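Didmont Court Monitoring Project
Progress report to the Stockdale Fund, for the period ending in June

Where we are

The new rules on appointing judges have been in force for long enough that people have stopped arguing about them and started ignoring them. Our observers sat through 19 selection hearings this period. Of those, 3 began on time, and one was over before our observer found the room, which had been moved to another floor.

The Grolov district remains the difficult one. Candidates there must be interviewed in public, and they are, in an office with 2 chairs for the public. We wrote to the court president in the spring and got a courteous reply thanking us for our interest in furniture.

Access to files has improved. The registry now answers most requests, though it still charges by the page and counts the blank ones. Harsh Garg has appealed the fee - on paper, as required, at a cost of three pages.
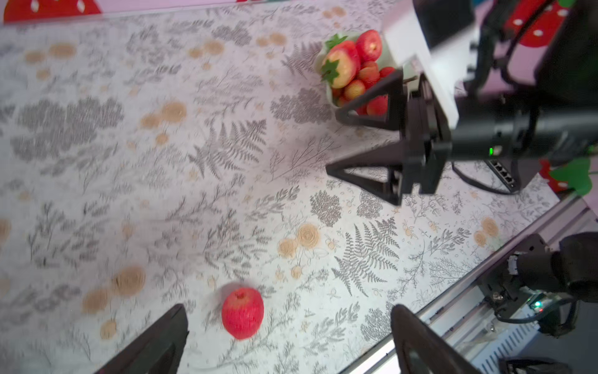 Spending and staff

We are under budget on travel and over on photocopying, for the reason given above. The Skikgate office lease was renewed on the same terms. We still need a second legal researcher; the first advertisement drew plenty of interest from people who wanted to be judges.

Next period

We will publish the hearing notes in full and print 100 copies for the district courts. The ministry has asked to see a draft first. We have told them they can have it the same morning as everyone else, at 9 a.m.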